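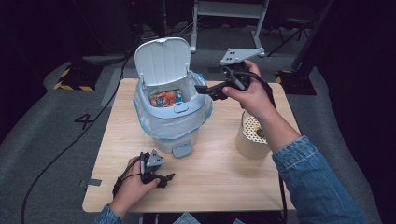

The Lellunus Line: slow rail across the western plateau

December 25, 2022

The narrow-gauge railway between Skelero and Lellunus covers 100 kilometres and takes most of a day to do it. The line was built to move tin ore from the plateau to the coast, and its alignment still reflects that purpose. Gradients favour loaded trains running downhill to Skelero. Passengers travelling in the opposite direction, as most visitors do, spend the first half of the journey behind a locomotive working near its limit.

Services run daily except in February, when the track gang closes the upper section for ballast renewal. During the closure a replacement coach covers the same stops by road. It is faster by two hours and has little else to recommend it, as the road follows the next valley to the north and misses the viaducts entirely.

Skelero

The town sits on a shallow harbour with a tidal range large enough to leave the inner basin dry twice a day. Ore traffic ended when the last of the plateau mines shut, and the loading gantry has been kept as a fixed structure with a public walkway at the upper level. Access is by stairs only. The walkway gives the best available view of the marshalling yard, where the sidings have been reduced from eleven to four.

Accommodation is concentrated in two streets behind the customs house. Rooms on the harbour side are noisier before dawn, when the fish market receives deliveries. Travellers connecting with the morning train will be up at that hour anyway. The station is a ten-minute walk uphill, on a footpath that is sealed but unlit.

Tickets are sold at the station counter and nowhere else. The fare structure has two classes, distinguished by seat padding and by position in the train. First class is coupled at the rear, away from diesel exhaust in the tunnels. The difference in price is small and the difference in air quality is considerable.

The climb

From Skelero the line crosses the coastal flats on a low embankment, passing salt pans and a disused brickworks. The first gradient begins at kilometre 14. Curves on this section are tight enough that the locomotive is visible from the rear carriage for long periods, and speed drops to little more than a jog.

Seats on the left give the better outlook as far as the summit. After the summit the advantage passes to the right. Conductors do not object to passengers changing sides provided the aisle is kept clear, and in the off season there are seats enough to do it.

There are nine tunnels. The longest was driven from both ends by separate contractors and has a slight kink near the middle where the two headings were brought together. It can be felt as a lateral jolt, stronger in the lighter rear carriages. Windows should be shut before entry. The guard calls this in two languages, usually with enough notice.

Between the sixth and seventh tunnels the railway crosses the Fullano gorge on a steel trestle. The deck has no parapet and the sleepers are spaced so that the river can be seen between them. Trains stop short of the trestle for a brake test, then proceed at walking pace. Photographers should note that the morning sun is behind the train at this point and that the shadow of the carriages falls across the near abutment until the middle of the day.

Wanigasekara

The principal intermediate stop is at Wanigasekara, a railway settlement laid out on a grid of five streets to house fitters and drivers. It has 695 residents by the sign on the platform, which has not been repainted in some years. The train halts for fifty minutes while the locomotive is refuelled and inspected.

The time is sufficient for lunch. The refreshment room serves a fixed menu consisting of barley soup, flat bread and a braised mutton dish, with tea. Payment is in cash. Orders are taken by the guard on the approach to the station, and passengers who miss this can expect to wait behind those who did not.

The workshop beside the platform is open to visitors during the halt. It retains a belt-driven lathe, a wheel press and a small foundry that still casts brake blocks for the line. Closed footwear is required. Labelling is minimal, although a printed sheet in English is kept at the door and should be returned there.

Those with time to spare can break the journey overnight. There is one guest house, with six rooms, and the ticket remains valid for the following day if it is stamped at the station office before the train departs. The surrounding tracks make for good walking, particularly the old incline to the north, where the winding drum is still in position — heavily corroded, but complete. The return walk takes three hours and there is no water on the route.

The plateau

The summit is at 2,000 metres. Vegetation above Wanigasekara thins quickly to tussock grass and low shrub, and temperatures inside the carriages fall accordingly. Heating is provided by a single unit at the forward end of each carriage and is of limited benefit to anyone further back. A jacket is advisable in all seasons, and gloves in winter.

The last third of the journey is nearly level. The line runs straight for long distances between shallow lakes, several of which are seasonal. Wading birds are common in the wetter months. The old ore halts are passed without stopping, and most survive only as a platform edge and a water tank.

Lellunus

Lellunus grew around the mine offices, and the centre remains a compact group of stone buildings facing a parade ground. The former assay house holds a museum of modest size. Its strongest material is the collection of survey drawings for the railway, displayed in drawers that visitors may open themselves. The section on labour conditions is more thorough than is usual in museums of this type.

Visitors arriving from sea level should allow a day for acclimatisation before attempting the crater path east of town. The path is well graded and marked with cairns, but cloud forms on the rim by early afternoon and the cairns are then difficult to follow.

The return train leaves early and completes the descent faster than the climb, with a shorter halt for lunch. Coaches to the regional airport leave from the parade ground on the arrival of each train. They do not wait if the train is more than an hour late — a frequent enough occurrence that same-day flight connections should be avoided.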